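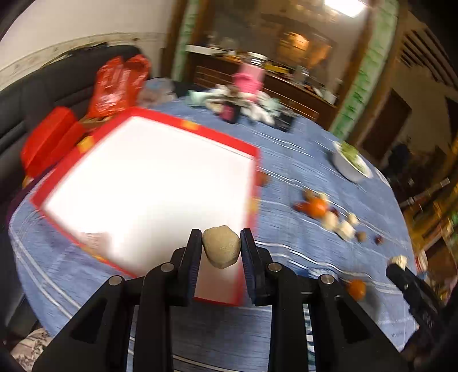 *The gripper over the whiteboard on Mwanahawa Kirui's table. A second one comes in from the right.*

Mwanahawa Kirui built her grippers in the same room where she eats and receives guests. I visited her on a Tuesday, at four in the afternoon, and we talked beside the table with the blue striped cloth.

She calls the project Drarik. It is a pair of hand-held grippers, each with two fingers that close on small things. The one in the picture is version 16.

"The first versions were very ugly," she told me. "The fingers did not stay parallel. When I closed them, they met at the tips and the piece jumped away to the sofa."

She solved this with linked arms that turn on metal pins. The inner faces of the fingers have ribs, and these took her the most evenings. With smooth faces, a small hard piece turned between the fingers. With deep ribs, soft pieces were damaged. The present ribs are a compromise, and she is not fully satisfied with them.

I asked why she practices with so many different small pieces.

"If all the pieces are the same, I learn only one movement," she said. "A round one rolls. One with flat sides depends on where you take it. I want to feel the difference in my hand before I give this work to a motor."

The motor is the next step. Kirui wants to put the same fingers on a small arm, which her friend Mwanaisha Nyanda is building at Masanja, the shared workshop where both of them are members. Nyanda joined us later by telephone. She was less patient about the plan.

"The arm is ready since August," Nyanda said. "I am waiting for the fingers. Every week she changes the ribs."

Kirui laughed at this, but she did not promise a date. She first wants to finish 2000 pick-ups by hand with the same pair of fingers and see how the joints wear. On the day of my visit her notebook said 1950. Between sessions she checks each pin for play and writes down what she finds.

She does not plan to sell Drarik. The drawings will go on a shelf at Masanja, and any member can copy them.

"But please wait for version 17," she said.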